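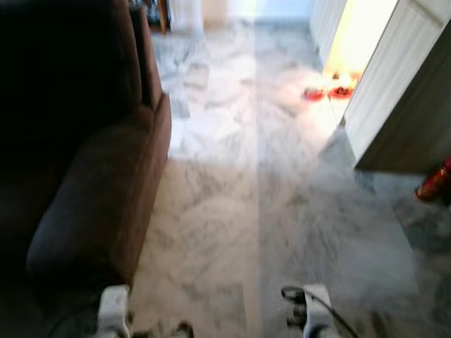 Todus做老车和经典车的寄存、养护、代售，店在Sturnthorpe，从Norkadby那边搬过来的。先说清楚，我们不是4S店，也不卖新车。收车、存车、修车、卖车，就这四样，别的不接。很多客人第一次来都问，能不能坐下来慢慢谈，当然能。深棕色的沙发，扶手又厚又圆，坐着聊，地上是白底灰纹的大理石砖，鞋上有泥也没关系，进来就是。谈完了再去看车位，不着急签字。合同可以带回家看，看一个礼拜也行。

我们是怎么开始的

最早就是个租来的棚子，在Norkadby，7个车位。下雨顶上漏，只好把敞篷车都挪到里头那一排。那时候没想做公司，就是几个人自己的车没地方放，合租了一块地方，后来朋友的车也来了，再后来朋友的朋友。有人出国，车钥匙往桌上一放，说你们看着弄吧。看着弄就得有人弄，电瓶要充，轮胎要转，油放久了要换。弄着弄着就成了生意。

名字的事也常有人问。Todus没什么深意，当时注册要填，几个名字都被占了，这个没有。就用到现在。招牌换过一次，旧的那块还在仓库墙上挂着，字掉了一半，舍不得扔。

搬到Sturnthorpe以后地方大了，现在室内车位96个，分2层。楼下放常开的，进出方便；楼上放长期不动的，车罩盖好，每辆车挂一张卡，卡上写进库里程、油量、胎压、上次启动是哪天。卡是手写的，系统里也有一份，两边对不上的时候以手写的为准。

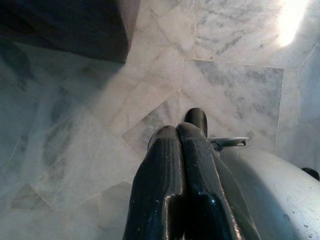

大理石地面，浅灰白色。

存车

按月、按年都可以。按年的便宜些，价目表在前台拿，网上不放，因为车的大小不一样，价钱也不一样。存车期间包括：

每两周启动一次，热车，能动的在院子里走一小圈
电瓶接维护充电器
胎压检查，轮胎换个着地的位置
车罩清洗
取车前一天擦车，不另收钱

不包括保险。保险请车主自己买，我们只看保单，没有保单不收车，这条没得商量。以前通融过一次，后来麻烦了大半年，再也不敢了。

取车请提前一天打电话。楼上的车要用升降机下来，前面可能还堵着别人的车，当天说当天要，我们尽量，但是不保证。周围有活动的日子更要早说。

修和养

车间有4个工位。化油器、鼓刹、老式电路这些是常做的，化油器调校是老师傅在做，排队比较长。自动变速箱大修我们自己不做，送出去，送哪家会提前告诉您，发票也给您看原件，不加价。钣金小面积的可以，整车翻新要先看车再谈，看完有可能说不接。不接的原因一般是底盘锈得太历害，修完也不放心让人开上路。

配件尽量找原厂旧件，找不到就用副厂的，再找不到就做。做一个件要等，有时候等很久，请有心理准备。换下来的旧件一律装箱还给车主，不要的签个字我们再处理。

很多客人认识我们是因为Tam。Tam是我们自己做的一本车辆记录册，纸的，灰皮，每辆在这里修过的车都有一本。修了什么、换了什么、谁签的字、当时多少里程，全在里面，夹着照片和发票复印件。卖车的时候连册子一起交给下一位车主。有几本已经跟着车换过好几个人了，又回到我们手里来保养，翻开看看前面写的字，挺有意思。册子丢了可以补，补的那本封面上会盖“补”字，里面只抄我们留底的部份，外面做的维修补不了。

代售

车主委托，我们帮着卖。收佣金，成交才收，不成不收，但是存放的钱照算。每辆车卖之前都上举升机看一遍，问题写在单子上，贴在前挡风玻璃里面，买的人自己看。车主不同意贴的，我们就不代售。价钱由车主定，我们会给个意见，听不听随您。要价太高挂着不动的，三个月后会打电话商量一次。

看车要预约，试驾要驾照原件，复印件不行，手机里的照片也不行。带自己的师傅来验车很欢迎，举升机免费借用，提前说一声，留出工位。不接受不看车直接打订金。外地的客人来不了，可以开视频看，发动机冷启动也可以拍，声音听得清楚，想看底盘哪个位置就说。

置换我们也做，但做得少。来的车得是我们熟的型号，不熟的报不出价，乱报对谁都不好。

开放日

每年4月有一次开放日，楼上也开放，平时楼上是不让进的。车主同意的车会掀开车罩，不同意的就盖着，请别自己动手掀。小朋友可以来，大人牵着。车门不要拉，想坐进去的问工作人员，有几辆是可以坐的。院子里车位有限，开老车来的优先停里面，新车麻烦停路边，往Norkadby方向走几步就有地方。没有门票，咖啡要自己买。

招人

车间长期招学徒，没经验可以，要有耐心，要能早起。先来干两天看看，这两天给工钱，觉得不合适随时说。会英文的优先，老车的维修手册大多没有中文，得自己查。前台目前不招。

找我们

地址在Sturnthorpe，进了大门左手边，铁门是绿的。导航有时会导到后门去，后门不开，绕回来就行。电话中午经常没人接，都在车间吃饭，下午再打或者留言，留言请说车型和车牌，不然回电话的时候不知道是哪一位。邮件回得慢，急事不要发邮件。

存车的客人如果换了电话，麻烦告诉前台一声。有几位的号码已经打不通了，车还在楼上，该换机油了，请看到以后联系我们。

本页更新：2022-03-09。价目表以前台现行的为准，旧的那份请不要再用了。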